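밀게이트 공용 작업동 월례 안전점검표 및 점검 의견
대상월: 2월
점검: 나레디 마틀라라(Naledi Matlala), 다이 위란(Yulan Dai)
확인: 카이 에이빈손(Kaj Eyvindsson)
점검 범위: 1층 작업실, 1층 복도와 계단, 2층 사무실, 자재창고, 옥외 하역장

판정은 적합, 보완, 부적합의 세 가지로 적었다. 보완은 사용을 계속하면서 다음 점검 전까지 고칠 것, 부적합은 고칠 때까지 사용을 멈출 것을 뜻한다. 해당 설비가 없는 항목은 표에서 뺐다.

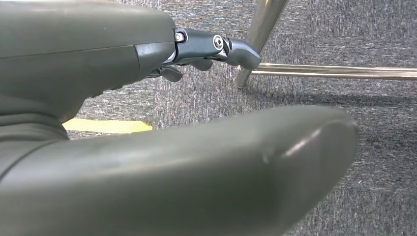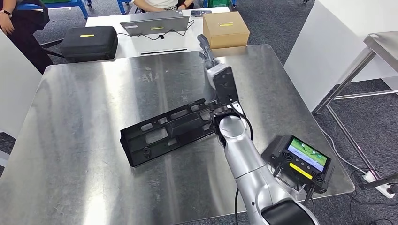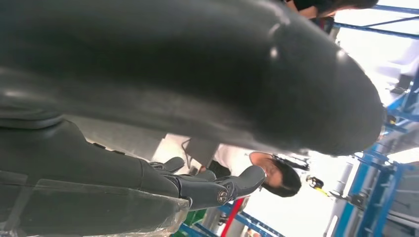 1. 피난 통로와 출입문

1-1. 주 출입문이 안쪽에서 열쇠 없이 열리는가
판정: 적합
의견: 손잡이를 한 번 돌려 열림. 문 닫힘 장치의 속도가 지난달보다 빨라져 문이 세게 닫힌다. 조절 나사를 반 바퀴 조여 다시 확인했고 지금은 괜찮다.

1-2. 뒤쪽 비상문 앞에 물건이 없는가
판정: 부적합(당일 조치 완료)
의견: 문 앞 바깥쪽에 빈 운반대가 세워져 있었다. 문이 절반만 열렸다. 점검 중에 하역장 쪽으로 옮겼고 문이 끝까지 열리는 것을 확인했다. 같은 지적이 두 달 연속이다. 바닥에 적치 금지 구획선을 칠해 달라고 시설 담당에게 요청함.

1-3. 1층 복도의 유효 폭이 유지되는가
판정: 보완
의견: 사물함 옆에 개인 신발장이 하나 늘었다. 통행은 가능하지만 손수레와 사람이 같이 지나가지 못한다. 신발장 주인에게 이동 요청 쪽지를 붙였다.

1-4. 계단 난간과 미끄럼 방지재 상태
판정: 보완
의견: 난간은 흔들림 없음. 위에서 네 번째 단의 미끄럼 방지재가 왼쪽 끝에서 들려 있다. 임시로 테이프를 붙였으나 오래가지 않을 것이다. 교체품은 로블레스(Robles)에 주문해 두었다.

1-5. 피난 안내도가 현재 배치와 맞는가
판정: 보완
의견: 2층 안내도에 작년에 없앤 칸막이가 그대로 그려져 있다. 대피 방향은 틀리지 않으나 초행자가 헷갈릴 수 있다. 보문 캄판(Boonmee Khamphan)이 도면을 수정하기로 함.

2. 소방 설비

2-1. 소화기 위치와 표지
판정: 적합
의견: 표지판과 실제 위치가 모두 일치한다. 자재창고 소화기는 선반에서 떨어진 벽으로 옮긴 뒤로 가려지는 일이 없어졌다.

2-2. 소화기 압력과 외관
판정: 보완
의견: 2층 복도 끝 소화기의 지시침이 녹색 범위의 아래쪽 경계에 걸려 있다. 아직 범위 안이지만 다음 달까지 기다리지 말고 교체할 것. 나머지는 정상. 호스 균열 없음.

2-3. 화재 감지기
판정: 적합
의견: 2층 사무실 감지기는 시험 버튼으로 확인했다. 1층은 천장이 높아 사다리가 필요하므로 정기 업체 점검 기록으로 갈음했다. 기록철은 사무실 문 옆 서랍에 있다.

2-4. 비상 조명
판정: 보완
의견: 차단 후 점등 시험을 했다. 계단참의 조명이 켜지긴 했는데 몇 분 만에 눈에 띄게 어두워졌다. 배터리 교체 대상. 복도와 출입문 위 조명은 시험이 끝날 때까지 밝기가 유지되었다.

2-5. 비상 경보 버튼의 덮개와 접근성
판정: 적합
의견: 덮개 파손 없음. 자재창고 버튼 앞에 놓였던 상자는 지난달 지적 이후 치워진 상태로 유지되고 있다.

3. 전기

3-1. 분전반 앞 공간
판정: 적합
의견: 문을 여닫는 데 걸리는 것이 없다. 회로 이름표 가운데 두 개의 글씨가 바래서 새로 썼다.

3-2. 누전차단기 시험
판정: 적합
의견: 오전 8시, 사용자가 들어오기 전에 시험 버튼으로 하나씩 확인. 모두 차단되었고 복귀도 이상 없음. 다음 시험도 같은 시간에 할 것을 권한다. 지난번처럼 낮에 하면 사무실 컴퓨터가 꺼진다.

3-3. 연장선 사용
판정: 부적합(조치 완료)
의견: 2층 사무실에서 연장선에 연장선을 이어 전기 난로를 쓰고 있었다. 플러그를 만져 보니 따뜻했다. 현장에서 뽑고 난로를 회수했다. 추위에 대한 불만은 이해하지만 해결책은 난방기 수리다. 7-3 항목 참고.

3-4. 콘센트와 플러그 외관
판정: 보완
의견: 탕비실 싱크대 옆 콘센트의 덮개가 깨졌다. 감전 위험이 당장 있는 위치는 아니지만 물이 튀는 곳이므로 방수형으로 교체할 것. 교체 전까지 해당 콘센트는 차단해 둠.

3-5. 바닥을 지나는 전선
판정: 적합
의견: 덮개가 제자리에 있고 끝이 들린 곳 없음.

4. 바닥과 정리 상태

4-1. 걸려 넘어질 요소
판정: 보완
의견: 출입문 안쪽 흙털이 매트의 모서리가 말려 올라와 있다. 무거운 매트로 바꾸거나 모서리를 고정할 것. 작년에 방문객이 같은 곳에서 발이 걸린 기록이 있다.

4-2. 액체 유출과 미끄럼
판정: 적합
의견: 탕비실 바닥 배수 정상. 눈이나 비가 온 날에는 입구에 미끄럼 주의 표지판을 내놓을 것. 표지판은 청소 도구함 안쪽에 접혀 있다.

4-3. 폐기물 분리와 배출
판정: 보완
의견: 기름걸레용 뚜껑 달린 통에 일반 종이가 섞여 있었다. 통의 문구를 더 큰 글씨로 바꾸기로 했다. 배출 주기는 지켜지고 있음.

4-4. 청소 도구 보관
판정: 적합
의견: 특이사항 없음.

5. 자재창고

5-1. 선반 고정
판정: 적합
의견: 벽 고정 볼트를 손으로 하나씩 확인. 풀린 것 없음. 안쪽 선반의 다리 받침이 닳아 약간 기울었으나 허용할 수 있는 정도로 보았다. 계속 관찰.

5-2. 선반 하중 표시
판정: 부적합
의견: 브라모프(Bramov) 선반의 단별 하중 표시는 500 kg인데, 맨 윗단에 쌓인 자재의 송장 무게를 더하니 579 kg이었다. 초과분을 내리기 전까지 그 선반에 추가 적재를 금지한다. 선반 앞에 사슬을 걸고 안내문을 달았다. 자재 주인인 드리크빌(Drikville) 측에는 전화로 알렸고, 이번 주 안에 일부를 가져가겠다는 답을 받았다. 내린 뒤에는 가로보가 휘었는지 반드시 다시 봐야 한다. 지금은 짐에 가려 제대로 확인할 수 없다.

5-3. 적재 방법
판정: 보완
의견: 무거운 상자가 눈높이 위에 있는 곳이 여러 군데다. 무거운 것은 아래, 가벼운 것은 위라는 원칙을 다시 게시할 것. 긴 자재는 세워 두지 말고 눕혀서 보관한다.

5-4. 사다리와 발판
판정: 부적합
의견: 접이식 사다리 하나의 고무 발이 빠져 있다. 사용 금지 꼬리표를 달고 잠금 보관함에 넣었다. 수리하지 않고 폐기하는 쪽을 권한다. 나머지 사다리와 발판은 벌어짐 방지 장치까지 정상.

5-5. 세제와 도료 보관
판정: 보완
의견: 다른 용기에 옮겨 담은 투명한 액체가 한 병 있었고 이름표가 없었다. 내용물을 아는 사람이 없어 폐기 대상으로 분리했다. 물질안전자료철에는 새로 들어온 바닥 세제의 자료가 빠져 있다. 런 스위(Shiyu Ren)가 공급처에서 받아 넣기로 함.

6. 옥외 하역장

6-1. 노면 상태
판정: 보완
의견: 경사로 아래쪽에 물이 고여 얼었던 흔적이 있다. 배수구 낙엽을 걷어냈다. 겨울이 끝날 때까지 모래통을 경사로 옆에 둘 것. 모래통은 현재 반쯤 남았다.

6-2. 차량과 보행자 구분
판정: 보완
의견: 보행자 통로의 흰 선이 거의 지워졌다. 날이 풀리면 다시 칠한다. 그때까지는 이동식 표지대로 구분.

6-3. 야간 조명
판정: 적합
의견: 오후 6시에 확인. 동작 감지등이 사람이 경사로 중간쯤 왔을 때 켜진다. 감지 각도를 조금 더 바깥쪽으로 돌리면 좋겠으나 판정에는 영향 없음.

6-4. 손수레와 운반대
판정: 적합
의견: 바퀴와 손잡이 상태 양호. 파란 손수레의 바퀴에서 소리가 나서 기름을 쳤다.

7. 위생과 작업 환경

7-1. 구급상자
판정: 보완
의견: 1층 구급상자에서 중간 크기 밴드가 다 떨어졌고 세척용 식염수의 사용 기한이 이번 달까지다. 쓴 사람이 기록지에 적지 않아 언제 줄었는지 알 수 없다. 보충 목록을 문 안쪽에 붙였으니 꺼내 쓴 뒤에는 표시할 것.

7-2. 환기
판정: 적합
의견: 탕비실 배기팬의 먼지를 제거한 뒤 흡입이 좋아졌다. 창문은 모두 여닫힌다.

7-3. 난방
판정: 보완
의견: 2층 창가 쪽 난방기가 위쪽만 데워진다. 공기를 빼 보았으나 나아지지 않았다. 수리 견적 1075유로를 받아 승인 요청 중. 승인이 늦어지면 창가 좌석을 안쪽으로 옮기는 방법을 먼저 쓸 것. 개인 난로 반입은 계속 금지다.

7-4. 조도
판정: 적합
의견: 2층 안쪽 책상 위를 조도계로 재니 365럭스가 나왔다. 문서 작업 기준으로 건물 내부 규칙에서 정한 값은 넘는다. 다만 세밀한 작업을 하는 사람은 개인 스탠드를 신청하면 된다.

7-5. 음용수
판정: 적합
의견: 필터 교체 날짜가 본체에 적혀 있고 주기 안에 있다.

8. 기록과 교육

8-1. 신규 출입자 안전 안내
판정: 보완
의견: 출입 명부와 안내 서명지를 대조하니 서명이 빠진 사람이 두 명 있다. 둘 다 안내는 들었다고 하나 기록이 없으면 하지 않은 것으로 본다. 다음 출입 때 다시 안내하고 서명을 받을 것.

8-2. 대피 훈련
판정: 적합
의견: 지난 훈련 기록 있음. 집결지에서 인원 확인이 늦었다는 평가가 있었으므로 다음 훈련에서는 출입 명부를 들고 나갈 사람을 미리 정한다.

8-3. 아차사고 보고
판정: 적합
의견: 접수 한 건. 하역장에서 상자를 받다가 장갑이 미끄러진 일로, 부상은 없었다. 장갑을 코팅된 것으로 바꾸었다.

8-4. 비상 연락망
판정: 보완
의견: 야간 연락처가 전 담당자의 번호로 되어 있다. 게시판과 경비실 양쪽을 모두 고쳐야 한다.

지난달 지적사항 처리 결과

창고 문 경첩 헐거움: 수리 완료.
탕비실 전자레인지 문 파손: 폐기, 새 제품 설치.
계단 아래 상자 적치: 치움. 재발 없음.
하역장 난간 도장 벗겨짐: 미처리. 기온이 낮아 도장을 미룸.
2층 문 밑 틈막이: 일부 처리. 왼쪽 문만 교체됨.

조치 담당과 기한

선반 초과 적재 해소 및 가로보 재점검(5-2): 마틀라라. 다른 모든 항목에 우선.
사다리 폐기(5-4): 캄판. 폐기 전까지 보관함 열쇠는 사무실에서 관리.
비상 조명 배터리(2-4), 2층 소화기(2-2): 다이. 한 번에 발주할 것.
탕비실 콘센트(3-4): 외부 전기 기사 방문 시 처리. 방문 일정은 에이빈손이 잡는다.
계단 미끄럼 방지재(1-4): 주문품 도착 즉시 캄판이 부착.
안내도 수정(1-5): 캄판. 다음 점검 전까지.
물질안전자료(5-5), 구급상자 보충(7-1): 런.
비상 연락망(8-4), 서명 누락(8-1): 다이.

확인자 의견(에이빈손)

비상문 앞 적치는 다음 달에도 나오면 해당 사용자의 하역장 이용을 일주일 정지한다. 이 내용은 입주자 공지에 넣는다. 선반 건은 자재를 내린 날 바로 알려 주기 바란다. 난방기 견적은 한 곳만 받은 상태라 한 곳 더 받은 뒤 결정하겠다.

다음 점검에서는 2-3 항목의 1층 감지기를 업체와 같이 보고, 6-1의 배수구를 다시 연다. 점검표 양식의 3-5와 4-1이 일부 겹친다는 의견이 있어 양식 수정안을 함께 가져올 것.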